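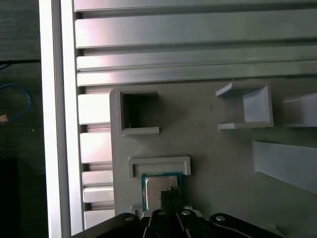 *Wrist camera view, gripper holding the processor at the gray slot holder*

**Replay misses the slot after hand guiding**

Posted by Tuvby, Jul 27, 2018

I'm teaching our arm to put a processor chip into a holder on a light gray panel. I hold the arm, walk it through the move, save it and play it back. With my hand on it the chip goes in every time. On replay it lands on the wall of the holder and stops. I have recorded 56 demos and the result is the same with all of them. The fingers close fine and the chip doesn't slip on the way over. Should I record more, or is hand guiding the wrong way to do this?

**Mutiso**

More demos won't fix it. When you push the arm by hand you are also pushing on the joints, and they flex a little. The encoders don't see all of that. On replay your hand is gone and the tip ends up somewhere else.

Two things to try:

- Guide by hand to a point just above the holder, then do the last part with remote control at the slowest speed. Nothing is leaning on the arm then, so the saved position is the one you get back.
- Check the payload setting. Ours still had the weight of an old tool in it and the arm sagged on every replay.

Also watch the wrist camera while you drive, and keep your eyes off the arm itself. The finger pads hide part of the chip, so go by the green edge of the board against the raised wall of the holder. If the gap isn't even, back out and come in again - don't force it.

**Jirken**

same problem here, switched to a gamepad and it went away. took a while to get used to

**Grirka**

Agree with Mutiso on the last part. I would add a short search move at the end, a small spiral with light force, and let the chip drop in. I set mine to a 2 mm radius. Bolt the panel down before you record anything, too. I lost 198 demos when mine shifted.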